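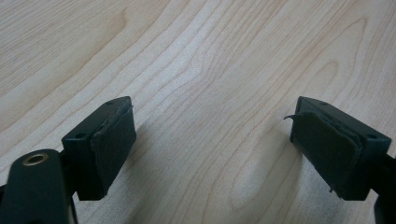
Mahnaz Akbari wrote to us in February to ask whether she could fit new pads without sending the whole gripper back, and whether the foam ones or the rubber ones would last her longer. We get some version of that letter most weeks, so we have rewritten this page with her in mind (thank you, Mahnaz, and do keep writing).

Tivier Hand-Held Gripper, two-finger, with replaceable pads

The Tivier is our everyday hand-held gripper, the one we reach for ourselves when we want to try a job by hand before handing it over to an arm. It has two facing fingers with squared-off plastic blocks and a pad on the inside of each, and it is happiest with the ordinary things people have about the house or the workshop: cups, boxes, folded cloths, small tools and so on.

Pads do wear, and we would much sooner say so here than have you find out halfway through a long afternoon. Corners lift first as a rule, and after that the edges begin to fray. A lifted corner can catch on thin cloth or paper, so please have a look at both pads before you start. One side often goes well before the other, depending on how you hold the tool, but we do suggest changing them as a pair so that the grip stays even.

Which pad should you choose?

We spent 14 days on the bench with three kinds, closing each set on the same mixed box of objects 1,280 times. The standard Tivier foam was the gentlest and held soft packets beautifully, though its edges were the first to go. The Merkex rubber lasted longest and was lovely on glass and smooth metal, but it marked soft card a little. The Đồng ribbed pad sat somewhere between the two, and it's the one we would pick for handles and anything long and thin. If you really can't decide, the mixed pack has a pair of each and costs less than buying them singly.

Fitting

Peel off the old pad slowly, clean the face of the block and let it dry, then press the new pad down from the middle outwards. Leave it overnight if you possibly can. The screws can stay where they are.

Details

Gripper weight: 309 g
Mixed pad pack: one pair each of foam, rubber and ribbed
Spare pads: sent within 7 working days
Also fits: Titeck two-finger hand tool, second version onwards

Questions about older tools are always welcome, and a quick note of the version you have will help us send the right size.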